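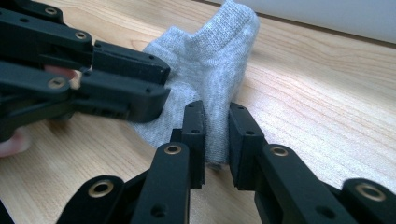
Black gripper fingers squeeze a gray knit sock above a wooden table.

Robots at Work: Who Pairs the Socks?

Think about the last time you put your socks away. You grabbed one, found its twin, rolled them up and tossed them in a drawer. Easy! For a robot, though, a sock is one of the trickiest things in the whole building.

Why are socks so hard?

A box stays the same shape when you pick it up. A sock doesn't. It flops and folds and bunches up, and it almost never looks the same way twice. Squeeze too gently and it slides away. Grab the wrong bit and you might pick up two socks instead of one (or the edge of a towel!).

Your fingers feel all of this without you even thinking about it. A robot has to learn it, and people are the teachers. One way to teach is for a person to hold a gripper in their own hand and do the job with it, over and over, while a camera on the gripper records each try. Later, a computer studies those recordings to work out how a robot could make the same moves.

A day at the laundry

Stekum is a big laundry that washes clothes for hospitals and hotels. On its busiest day last November, 3435 socks came through the doors. That's a lot of feet!

Washing and drying were already done by machines. Sorting was done by hand, by a team of 15 people standing at long tables. Now the laundry has 2 robot arms that pick socks out of the pile and lay them flat, so a person can check them and match them up.

What changed for the people?

Quite a bit. Workers used to bend over the pile for a whole shift, and their backs got sore. These days they swap jobs every 3 hours or so. Some check for holes, some fix the robots when they get stuck, and some teach them new things, like how to pick up baby socks (super tiny, super slippery).

Not everybody was happy at first. Some workers worried that the robots would take their jobs, and that's a fair thing to worry about. At some workplaces, machines do mean fewer jobs. At Stekum the team is the same size so far, but people had to learn new skills, and learning takes time and practice.

Try it yourself!

Put on a pair of thick mittens and try to match five pairs of socks. Then try it with kitchen tongs. Which was harder? Where did you have to grab the sock to keep it from slipping?

Words to know

Automation: using machines to do work that people used to do.
Gripper: the part of a robot that grabs and holds things.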